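3.2 Switched sockets and desk clutter

Landale's claim that a switch beside each outlet saves power rests on 247 replies to one survey, and we doubt it. People say they switch off. Whether they do is another matter, and the October logs from the Katene offices do not settle it.

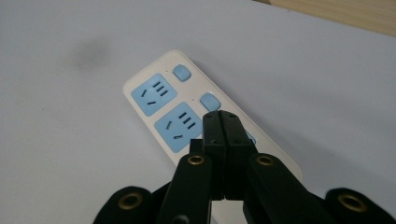
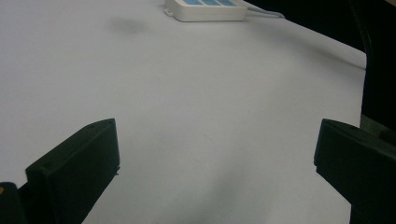
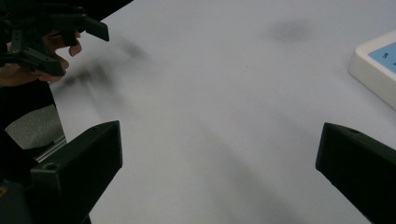
Figure 7. Tabletop, with a white power strip in the first two views.

Cledwyn Harries objects that a strip kept on the table gets switched off more often than one on the floor. Perhaps, but he offers no readings, and our own cover only 2 desks.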